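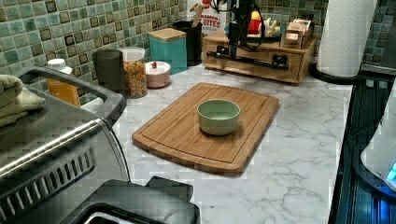

The board, a small green bowl and a good stretch of open counter to work on.

If you're building a kitchen arm at home, do yourself a favor and sort out the counter before you touch a single screw. I spent most of November on brackets and code, and what helped most in the end was moving the canisters against the backsplash and leaving them there!

Start with the cutting board. Pick one spot for it and put two little pieces of painter's tape on the counter, right at the corners, so it goes back to the same place after every wash. A damp dishcloth folded flat underneath keeps it from creeping (my friend Ayodele Igwe uses rubber shelf liner, and I have to admit hers lies flatter).

Next come the cables, and please be generous with them. Leave a loop big enough for the longest reach, then add another 6 inches, and tie it loosely with the soft hook-and-loop kind of strap. I bought a bag of 10 from Grivton and I'm still using them – zip ties pinch, and you'll be cutting them off again by the weekend anyway.

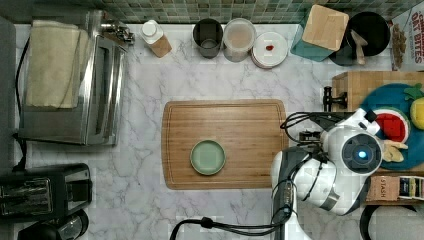 Clamps want checking every time you start, even if you only stepped away for coffee. Slip a scrap of wood between the metal and anything you'd be sorry to dent, snug it up by hand, wait a minute and snug it again. I do mine before breakfast, while the kitchen's quiet and I can hear a creak.

For practice pieces, go with toy food. It's light, it wipes clean, and if a slice of pretend watermelon goes sailing across the room you just pick it up and have another go. Chun-yin Fu, who shares our workshop and has far more patience than I do, logged 251 tries at one simple pickup before he changed the grip pads, and he says he should have done it at eight.

And unplug the toaster before you run anything nearby. Crumbs out too, while you're at it.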